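Ulico Makers Board > Selling in person > Displays and fixtures

Spinner rack for pre-tied bow ties, does anybody like theirs?

bowsandbother
October 21, 2018
Hi all, long time reader, I think this is my third post ever. I sew pre-tied bow ties with the adjustable neck strap (mostly for choirs and school bands, plus whoever wanders past at a market) and I'm trying to get them up off the table. At the Oyelaran hall market in September I had everything laid out flat in rows and it looked nice until the first person touched it. After that I had a heap. Straps through straps, hooks caught on bows, one lady picked up a tie and four came with it. I spent the whole afternoon untangling with a smile on my face.

So I'm looking at a countertop spinner. Does anybody hang bow ties on one? Do they hang by the strap or by the bow? And do they just tangle vertically now?? My table is small and my budget is smaller.

pinkingshears_pat
I have a Lirkell countertop one and I'd buy it again. Mine is for hair bows and keychains but same idea. Get one with a wide base. The cheap ones walk across the table when people spin them, and people WILL spin them, especially anyone under ten.

gus_in_the_garage
Going to be the grump here. I had a spinner for two seasons and sold it. Customers only look at the side facing them. They don't turn it, they just assume everything on it is the same thing. I went back to a flat board with pegs leaning on an easel and people could see the full range at once. Bow ties especially, you want the front of the bow facing out, and on a spinner they hang every which way.

bowsandbother
Oh no Gus, that's exactly what I was worried about! Mine are nearly all black though, so "the same thing" is kind of accurate, lol. Black satin, black cotton, and a dark navy that everybody thinks is black until they get it outside.

gus_in_the_garage
Then you really don't need a spinner. Put one out and keep the rest in a box.

Nneka Igwe
I don't agree with Gus on this one (sorry Gus, you were right about the card reader). One tie on the table looks like the last one left and people feel funny taking it. A full rack looks like a shop. I make ties and cummerbunds under the name Plenness and moved to a wire rack last year. The messy heap problem went away completely. I got a different problem, but a smaller one, and that's the straps. They're long and springy and they want to hug each other. If you fix the strap before it goes on the rack, you're fine. If you hang them straight out of the bag you'll have a chandelier.

bowsandbother
What do you mean by fix it? Fold it? Tape it? I've been sending mine out with the strap just kind of tucked behind the bow.

pinkingshears_pat
Don't tape it!! Learned that one on satin. It leaves a line and you can't steam it out.

threadcount_ray
Question for whoever knows. When you've got a top ring with lots of arms and a smaller ring below it, do you load the top first? I did the bottom first once and then kept knocking things off it with my sleeve every time I reached past.

pinkingshears_pat
Top first for me, always. But I'm short and my table is tall so maybe that's just my arms talking.

gus_in_the_garage
Bottom first. Load the top and it gets top-heavy and you're hanging the rest on something that wobbles. This isn't complicated.

threadcount_ray
Gus they're bow ties, they weigh nothing. It's a black bow on a piece of ribbon.

gus_in_the_garage
Put enough of them on one side and come back and tell me that.

Nneka Igwe
You can both be right, it depends on the base. OK, I typed up the way I do it, because I got asked the same thing in the messages too. It's fussy but I can dress the whole rack while my tea is still hot.

1. Put the bare rack on the table you're going to sell from and leave it in the middle. If you build it on the floor or in the car you'll only have to carry it, and they swing. I clear everything else off first so there's somewhere to lay the ties down.

2. Sort out the straps before anything gets hung. Pick up each tie, let the strap drop, and get the twists out. The twist is nearly always close to the slider, so run your fingers along from there. Snip any loose thread you find on the way. Then slide the adjuster so they're all about the same length, because one long strap hanging below the rest makes the whole rack look like a yard sale.

3. Lay the ties flat in front of the rack, not piled, and pick them up one at a time. Hang by the strap loop. Shake the bow out after you've let go, never before, it only crumples again in your hand. Bare white wire rack with a couple of black ties in front of it, then dark cloth still bunched up, then a black strap with its slider:

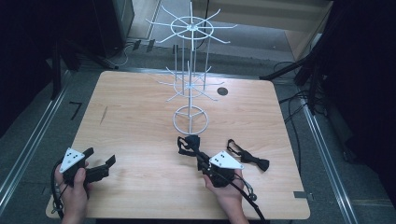
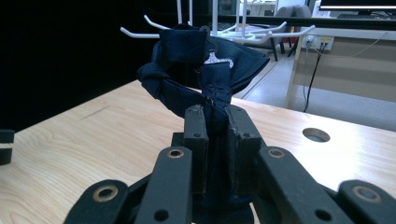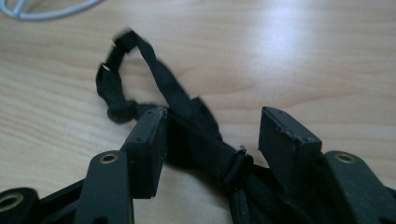
4. Work your way round by skipping an arm each time. Go all the way round once with gaps, then go round again and fill them in. This keeps the weight even (this is for Gus) and it keeps the neighbors from grabbing each other while you're still hanging.

5. Turn every bow face out. Spin the rack slowly at eye level, so crouch down if you have to, and fix the ones looking at the pole. They drift during the day. I give it a quick turn whenever there's a lull.

6. Smaller sizes on the lower ring. Kids can reach them and so can the moms, who are the ones buying.

bowsandbother
Nneka this is SO helpful, thank you!! I never thought to look for the twist by the slider. I just did a handful at my kitchen table and yes, every single one, right there. I've been fighting the wrong end of the strap for two years.

threadcount_ray
The skip an arm thing is smart. Stealing that for earrings.

Orhun Avcı
Coming at this from the shop side, I run a small formalwear rental counter. We use a white wire one too and I'd add that white is the right color for dark stock. We had a black rack before and the black ties vanished on it, you honestly couldn't tell if it was full or empty from the door. On the strap length I do the opposite of Nneka, though. I leave every adjuster at its longest, because customers try them on at the counter and it's quicker to tighten one than to loosen it with somebody's chin in the way.

Nneka Igwe
That makes sense for a rental counter! At a market hardly anyone tries them on, they hold it up under their chin and look in their phone. But long straps on a windy day outside, no thank you.

Orhun Avcı
Fair, I don't get much wind at the counter.

pinkingshears_pat
Has anybody tried winding the strap round the back of the bow and clipping it with one of those little plastic clips shirts come with? I've got a bag of 300 of them and no plan.

Nneka Igwe
I've tried it. Looks very tidy, but then you have nothing to hang it by, and customers leave the clips all over the floor. Good for mailing them out, though.

gus_in_the_garage
For the record I still think a peg board is better. You can see the front of every bow and nothing drifts. But if you're set on the spinner then step 4 is correct and I'd put a bit of that rubbery shelf liner under the base too. A smooth wood top is slippery.

bowsandbother
Shelf liner is going on the list, thanks Gus. I'm going to look for a white one with two tiers. Does anyone know if the Lirkell comes apart for the car or is it one piece? I drive a hatchback and the back is already full of tablecloth.

pinkingshears_pat
Mine comes apart into the base, the pole and the rings. The arms don't fold, so I carry the big ring in a pillowcase. Wear sleeves you don't care about when you put it together, it snags knits like crazy.

threadcount_ray
Can confirm about the knits. RIP green cardigan.

bowsandbother
Pillowcase, got it. Ordering tonight, and I'll post again once I've had it out at a market.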